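# Brake pads and rotors for a street car that sees a few track days

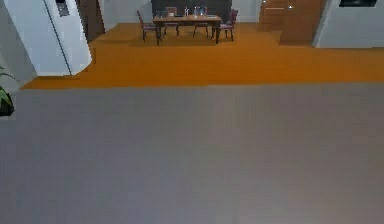 *Rendered room: gray floor in front, dining table and chairs at the back.*

Notes for the evening tech talk, October 10, 2025. Slides are numbered in the corner. Skip 8 if short on time.

**Slide 1. Who this is for**

- People who drive the car to work and take it to the track now and then.
- Street tires, stock calipers, stock master cylinder.
- If you run slicks or a stripped car, most of this will be too mild for you. Come see me after.

**Slide 2. What the pad does**

Start with heat. The brakes turn speed into heat and the pads and rotors have to hold it until the air takes it away. On the street you stop hard once and then cruise. On track you do it again every few corners.

Say the two kinds of fade separately. People mix them up.

- Pad fade: pedal is firm, car doesn't slow. The pad is past its range.
- Fluid fade: pedal goes long or soft. The fluid has boiled and there is vapor in the line.

Ask for a show of hands on who has had each one.

**Slide 3. Pad choices**

We ran 2 compounds on the club car this season, the Naltia street-plus pad and the Hukident track pad. Same rotors, same fluid.

Naltia: quiet, good when cold, fine for a short session. Started to go off toward the end of a long one. Dust is light and washes off.

Hukident: needs a lap to come in. Squeals at every stop sign. Held up all day. Dust is heavy and will stick to the wheels if it gets wet, so rinse the car the same night.

I don't drive to work on the Hukident set anymore. I swap pads the evening before. It takes me an hour with the car on stands.

**Slide 4. Bedding in**

Read this one slowly, people write it down.

1. Clean the rotors with brake cleaner before the wheels go on.
2. Drive gently for a few miles.
3. Make 8 firm slowdowns from highway speed to a slow roll. Don't come to a full stop.
4. Drive without touching the brakes until they cool.
5. Park. Leave the handbrake off.

Follow the pad maker's sheet if it says something different. Find an empty road.

Shake in the wheel after this is usually uneven pad material on the rotor. Try bedding again before buying rotors.

**Slide 5. Rotors**

- Plain rotors are fine for this group.
- Slotted rotors wear pads faster and make a whirring noise. I have had them and went back.
- Drilled rotors: I don't use them on track. Small cracks start at the holes.
- Check the minimum thickness stamped on the hat or edge. Measure it. Don't guess from the lip.

The Tomoana blanks on the club car have done 11 track days. They have light surface checking and are still over minimum. I will pass one around. Mind your sleeves, it's greasy.

**Slide 6. Fluid**

Fresh fluid is the cheapest thing on this list and I would do it first. Old fluid takes in water and boils sooner.

- Flush before the first event of the year and again in the middle.
- Use a sealed bottle. Throw out what has been sitting open on the shelf.
- Check the owner's manual for the bleeding order. It is not the same on every car.
- Cars with ABS may need a scan tool if air got into the unit.

Keep fluid off the paint. If it spills, flood it with water.

**Slide 7. Cost**

A set of track pads, fluid and a pair of plain front rotors came to 300 dollars for the club car. Bigger cars will be more. A big brake kit costs many times that, and it may not fit under your wheels.

Somebody will ask about the kit. Answer: fluid, then pads, then cooling, then think about it.

**Slide 8. Cooling ducts**

- Backing plates block air on some cars. Bending or trimming them helps, but rocks get in.
- The Burkomo duct kit bolts to the lower arm. Check clearance at full lock, both sides.
- Hose needs to be tied so it can't touch the tire. Ours rubbed through on the left before I moved the tie.

**Slide 9. Before you leave for the track**

- Pads more than half thick
- Lug nuts torqued, and again after the first session
- No seeping at the bleeders or hoses
- Pedal firm with the engine running

Last session of the day, do a cool-down lap and keep off the brakes where you safely can. Chock the wheels in the paddock.

**Questions**

Next talk is in November, on alignment. Sign-up sheet is by the door. Get the rotor back before people go.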